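Toast Without the Mess: Toaster Tips - Kitchen Corner - Jindholm Home Notes

Posted 26/02/2020 in Small Appliances

I've been wanting to write up my toaster habits for ages, mostly so I can send people a link when they ask why my toast comes out so evenly (they do ask, I promise!). I eat toast nearly every morning and quite a few evenings, so I've had plenty of practice at burning it.

Start with where the toaster sits. Mine used to be jammed under a wall cabinet between the bread box and the coffee things, and the underside of that cabinet got so hot I could barely keep my hand on it. Pull it out into the open. You want clear space over the slots and a bit on each side, and the lever end should face whichever hand you use most. Let the cord trail off toward the back so you never reach across it with a plate or a mug.

Then put something next to it to catch the toast. I'm a tray person. A plate works, but a flat tray with a little rim gives you somewhere to butter, it keeps the crumbs together, and you can carry the whole thing to the sink and tip it out. Mine lives on the right of the toaster, at whatever angle I dropped it.

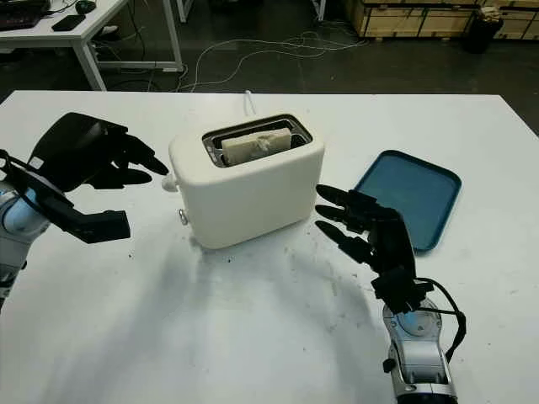 Rosemary bread leaves more crumbs than anything else I make, and a tray has saved me a lot of wiping. I'd add one thing, though: put a folded paper towel under the first slice or the bottom goes soggy from the steam. A cooling rack set on the tray works even better if you have a small one.

I've tried the cooling rack since that comment came in and I'm a convert. Hot toast on a flat surface does sweat, and if you're making it for a crowd the early slices go limp before the last ones are up. If you don't have a rack, lean two slices against each other like a tent. It looks silly and it works great.

Now for the toasting itself. My dial goes up higher than I have ever needed, and I keep it at 4 for fresh bread. Frozen slices go to 5. If I'm only making one slice I knock it down a notch, as a single slice in my toaster always comes out darker than a pair (yours may be different, so try it with a heel you don't care about). Second and third rounds brown faster too, with everything already hot, so turn the dial down a little as you go or stay close and pop it early.

Homemade bread with a ragged top is the tricky one. The high bits stick up past the slot and stay pale while the rest gets brown. I either flip the slice upside down for the last half minute or trim it and eat the trimmings, and you can guess which one happens more often. Cut it thinner than you think you should! A thick slice that has to be squeezed in is going to be a pain coming out.

About that. If a slice gets stuck, turn the toaster off, unplug it and wait for it to cool. Then lift the lever up as far as it'll go, and ease the bread out with wooden tongs. Please no forks or knives, even for a second.

Cleaning is where most of us get lazy, me included. With the plug out and everything cold, slide out the crumb drawer if yours has one and empty it. If it doesn't, turn the toaster over above the sink and give it a gentle shake. I use a dry pastry brush on the edges of the slots. Once the crumbs are out, wipe the outside with a barely damp cloth and a drop of dish soap. Pale plastic shows every fingerprint, and baking soda on a damp cloth takes off the brownish marks near the top. Go easy with it, and keep it well away from the slots.

Don't forget the table! White tops pick up gray smudges and little scuffs right where the toaster and the tray get shuffled back and forth. I go over mine with warm soapy water first, then a melamine sponge for whatever is left, with hardly any pressure so the finish doesn't go shiny in patches.

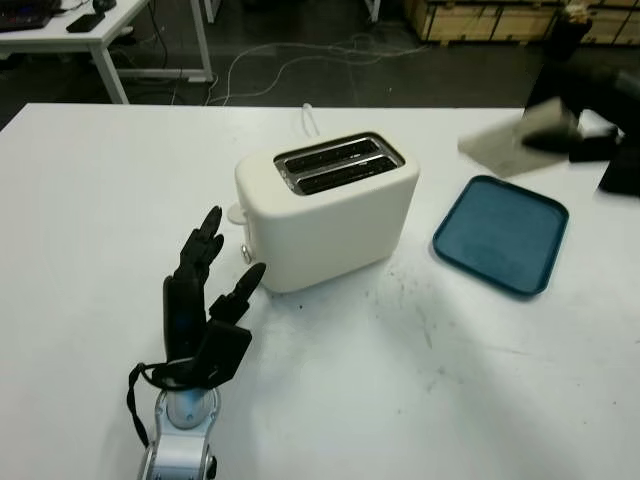
Both slots empty, tray alongside.

A few leftovers that didn't fit anywhere else:

Stale bread toasts beautifully. Don't throw it out until you've tried it.

If you do garlic toast, butter it after it comes out. Butter dripping inside a toaster smells awful and it can catch fire.

Want croutons? Toast the slices dry, cube them, toss with oil and finish in the oven at 400 until they're crisp. Watch them closely at the end.

Anything with icing or a sticky filling goes in the oven too.

Next up in Kitchen Corner: getting coffee stains out of a thermos.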